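January 13, 2023

Surkus notebook — bags, grip width and the relabelling business

Picking up from where I left off before the break. The question is still whether the policy does better on thin film when we train on wrist views only, or on wrist plus head. I'd got it into my head in September that the head view was doing all the work, and I wanted that either proved or gone by now.

Went through the new batch this morning with a mug of tea and the Breretell viewer. We have 2,000 episodes altogether, of which 800 have the bag tasks in them, and I'm only using those 800 for this. The rest can wait!

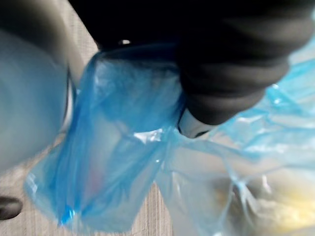
Contact labels are the weak bit, as I suspected. The auto-labeller (the Hodoroagă method, more or less as published in our own group wiki, with my threshold bodged in) decides "grasped" from finger width alone, and film squashes down to next to nothing, so it keeps calling a good pinch a miss. With blue plastic gathered up between the fingers like this and the folds pulled taut either side, any person would say grasped straight away. I went through by hand and found 233 episodes where I disagreed with the labeller. More than I wanted, less than I feared.

Retrained on the corrected labels overnight on the Gerwood box — same seed, same everything else. Wrist-only now comes out level with wrist plus head on the bag tasks. So my September result was mostly bad labels, bother it. I still want a second seed before I say so out loud in the group meeting.

One thing that did show up: the frames between tasks. The trimmer is meant to drop anything where the hand is hanging idle, and it's leaving a good few in. They're easy to spot by eye, fingers pointing down at the carpet and touching nothing, but arm speed isn't quite zero so the trimmer thinks work is going on.
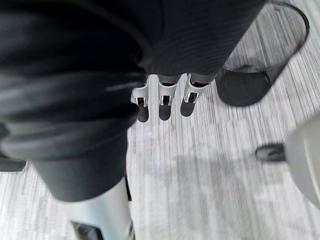 To do

Run seed 2, wrist-only and wrist plus head.

Add a contact term to the trimmer, so slow drifting with open air under the pads gets cut.

Write up the relabelling rule properly — at the moment it's in my head and on the back of an envelope.

Ask on the Surkus channel if anyone has old film-width readings.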